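Teaching by Holding Hands: Final Report on the Histo Project

Submitted for the robotics project course, October
Advisor: Gisela Hollmann

1. What we set out to do

Our team wanted to know whether people with no robotics training could teach a robot arm a kitchen chore, and which way of teaching would annoy them least. We compared two. In the first, the teacher grabs the arm and moves it through the job. In the second, the teacher drives the arm from a hand controller. Most of the work happened at a wooden kitchen counter, with a cloth and a clear plastic container as the stars.

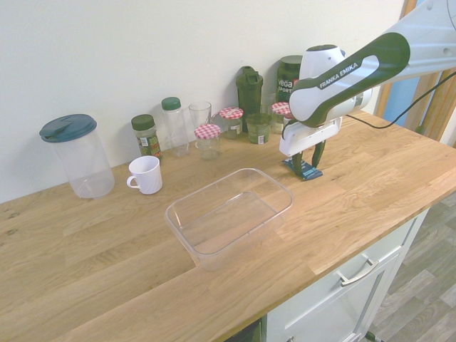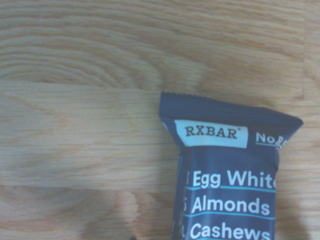
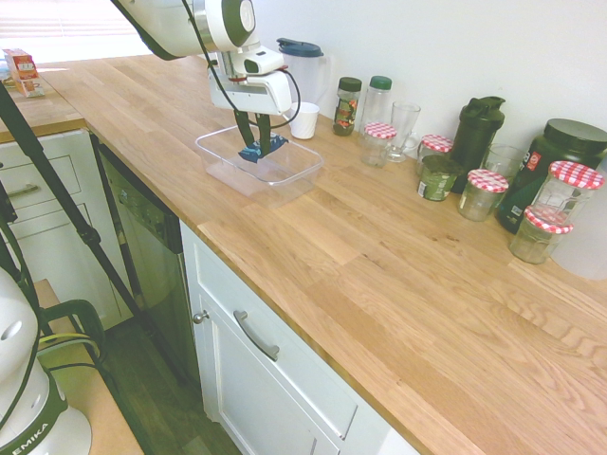
Can a robot learn a task from a single demonstration?

It can repeat a single demonstration, which is a weaker thing. With one example, the arm plays back the same motion and succeeds as long as every object is exactly where it was the first time. To cope with a cloth that has moved a couple of inches, it needs many demonstrations with the objects in different spots, so that it can connect what its cameras see with where the hand should go.

2. The two methods

Guiding by hand is the one everybody understands in four seconds. You hold the arm near the wrist, it goes slack enough to follow you, and you walk it through the motion. Our teachers liked it immediately. They also stood in front of the camera for most of it, so a good part of our early data was an excellent record of elbows and sweaters. A model trained on that data will be puzzled when the elbows go away.

Remote control fixes the elbow problem and brings its own. The teacher stands back and moves a controller, and the arm copies the movement. Our software for this was a package we called Trangate, written over one long summer by two of us and apologized for ever since. It maps the controller's motion onto the gripper at a reduced scale, so a big sweep of your arm becomes a modest one of the robot's. Teachers found this soothing or infuriating, with very little in between.

The hard part of driving from a distance is depth. From where you stand, a gripper that is over the cloth and a gripper that is behind the cloth look a lot alike. We told people to watch from the side whenever they could. They nodded and then watched from wherever they were already standing.

3. The task

The main task was to pick up a cloth and put it in the container. We chose cloth on the theory that it would be easy. Cloth is forgiving to grab, in that you can pinch it nearly anywhere, but it has opinions about where the rest of it goes. A corner that hangs over the rim counts as a failure under our rules, and we spent more of a team meeting than I would like to admit on the legal definition of a corner.

We gave each teacher 20 demonstrations per method, after a short practice period that did not count. A demonstration was kept if the cloth ended up fully inside the container and the gripper came away without bringing it back out. That second condition was added after the first afternoon, for reasons that can be guessed.

Eighteen people took part. A few were engineering students, and the rest came from whichever departments would answer our flyer. The music students were the best at remote control by a distance, and we do not have a theory, only envy.

4. Collecting the data

Each recording saved the views from the fixed cameras, the view from the camera at the wrist, the joint positions, and whether the gripper was open or closed. The wrist view turned out to matter most in the last few inches before a grasp. It is also the least flattering view to review for hours, as it consists largely of countertop.

After throwing out the early tests and a batch that Trangate had saved with the wrong time stamps (my fault, see the appendix on clocks), we had 1,283 files. That number includes failed attempts and practice runs, which we kept and labeled separately. Gisela Hollmann advised us on the first day to keep the failures. We deleted a folder of them on the second day, and followed her advice from then on.

Labeling was done with Utach, a small viewer we built so two people could watch the same recording and mark it kept or rejected without seeing each other's answer. When they disagreed, a third person decided. The disagreements were nearly all about corners.

5. What we found

Hand guiding was faster to learn and gave smoother paths at the start of each session. As people got tired, they began to push the arm in short jerks, and the recordings got worse. Remote control went the other way: the early demonstrations were slow and full of hovering, and the later ones were tidy.

The hovering caused trouble we did not see coming. Teachers paused above the cloth to think, and the model trained on their recordings learned to pause above the cloth too. It had nothing to think about, so it sometimes stayed there until we hit stop. Cutting the long pauses out of the recordings cured most of this.

For the final model we used only the remote-control data. This was partly a matter of quality and partly a matter of sweaters.

6. What we would change

The teachers should have been shown their own recordings after the first few tries. We did this with the last 4 people and their kept rate was visibly better, but that is a small group and one of them played the cello.

We would also vary the starting position of the container on purpose. We left that to the teachers, who like things neat and kept putting it back in the same spot. The model then did very well at that spot.

Next term the code moves to a new team under the name Wasilewska, and they have asked for documentation. We have started on it. Section one explains how to turn the arm on, and section two is a list of the cables.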